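Home | Streets & Paths | Buildings | Glossary | Recent changes

Deep eaves (walkways)

A deep eave is the part of a roof that keeps going after the wall has stopped. On a house you might get a foot of it, but on bigger buildings it can reach well out over the ground beside the wall, and that's the kind I want to cover in this entry because I've been walking under them in Stasham for years and I'm very fond of them!

The main job is shade and keeping rain off the wall. Water that would run down the face drops clear of it, so paint and joints last longer. The Ralus warehouse in Reltamton has an overhang of 8 feet, put up in '73 and patched in '82, and the wall under it still looks pretty fresh to me. The underside is called the soffit – a word I mispronounced until embarrassingly late in life.

Eaves like these often go with a concrete path alongside, and sometimes a run of metal bar fence under the roof, which lets light and air through where a solid wall wouldn't.
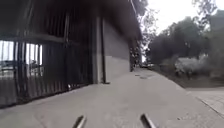

Meinrad Bachmann wrote in to say that I'd skipped drainage, and that a wide roof with no gutter just moves the puddle onto whoever is walking past. He'd like every path beside one to slope away from the wall. Fair enough, and I've added it to the list.

Trees are the other thing to watch. Leaves pile up where branches meet the roof edge, and on the old Tomaszewski building they had to be cleared every August. I'd still keep the trees, personally – a path with a roof on one side and leaves farther along is a lovely place to walk on a hot afternoon.

See also: soffit, gutter, bar fence, covered walk.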